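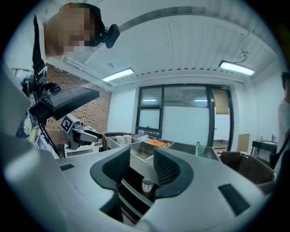

Descaling with citric acid – how strong, and is my kettle ruined?
Posted in Kitchen and Household

Elfriede Mayrhofer
July 12, 2018

Hello to all. We moved to Prerska in December and the water here is very hard. In my old town I cleaned the kettle two times in a year, now I see a white crust after one week. The kettle is a Feltero, steel inside, with the heating plate hidden under the bottom.

Last weekend I used citric acid powder for the first time. I put two big spoons in a full kettle and boiled it, then I forgot it until the evening. The crust is mostly gone, but now there are brown spots on the bottom and a kind of hard white sand which does not come off with a sponge. Is this rust? And did I use too much powder? The package gives the amount only for washing machines.

gruber77
Replies: 300+

The hard sand is probably calcium citrate. It can form when you boil citric acid together with a lot of lime, and it is more stubborn than the lime was. So next time do not boil. Warm the water a little, switch off, then put in the powder and stir. One level spoon for a liter is enough for me. Leave it for half an hour, pour it out, and repeat if you still see crust – two short rounds are better than one long one.

For the sand you have now, try fresh solution, only lukewarm, and a soft brush. It needs patience. I had the same in my mother's kettle and after three evenings it was gone.

Brown spots are often minerals from the water and not rust. If they wipe away, I would not worry. If you feel a small hole with the fingernail, I would buy a new one.

Trasumow
Replies: 2

just use vinegar, cheaper

Elfriede Mayrhofer

Thank you, gruber77. I tried it lukewarm yesterday and a part of the sand came off already. The spots can be wiped, so I keep the kettle. Vinegar I don't like because of the smell – my husband says he tastes it in the tea for days.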